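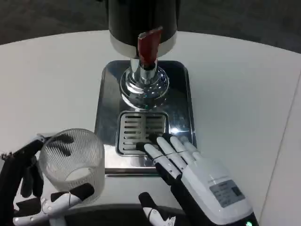
Cup in the left hand, right hand reaching in at the drip grate below the red tap.

We are up to week 5 of the robotics club's drinks project, and I said I would write up where things stand before I forget the details.

The task is simple to say out loud. The robot picks up a plastic cup, puts it under the spout, works the tap, and moves the cup away before it overflows. Senga Nisbet wrote it on the whiteboard in one line in February and we all thought it would take two evenings.

The cup has been most of the trouble. It's thin and ribbed, and if the left hand closes too far the side buckles and the rim goes oval. If it doesn't close far enough, the cup slides down as it gets heavier. Aranka Dobos has been setting the grip limits by hand and writing them in a notebook. Her current numbers are good for an empty cup and a half-full one. A full one is still a problem, so for now we stop at half.

The tap is the right hand's job. We first tried pushing the lever with the index finger alone, and the finger kept slipping off the side. Napaporn Petchrat suggested bringing the hand in low, near the drip tray, and coming up to the lever from there. It takes longer but the approach is the same every time, so we kept it.

The shiny parts don't help. The base of the dispenser is polished like a mirror, and so is the plate it stands on. Our vision code looks for edges, and it finds plenty in the reflections. On Monday it decided the spout was a few inches to the right of where it really was. We tried turning off half the room lights, which made it better, and then a matte cloth over the plate, which made it worse because the grate was covered. Alasdair Leckie is now trying to have it look for the red of the tap and work out everything else from there. So far that is the best idea anyone has had.

We ran 40 trials with water last week. I have the sheet but haven't typed it up. Most of the failures were spills on the way out from under the spout, when the left arm pulls back too fast. Effie Munro slowed that move down and it now takes nearly twice as long.

The Haldane meet is in June. Teams get one practice pour and then the scored ones, and there are points off for anything on the table. We still have to decide whether to enter with the half cup or keep working on the full one. I'd enter with the half cup.

Things to bring next time: paper towels, another sleeve of cups, and the long extension cord if whoever borrowed it is finished with it.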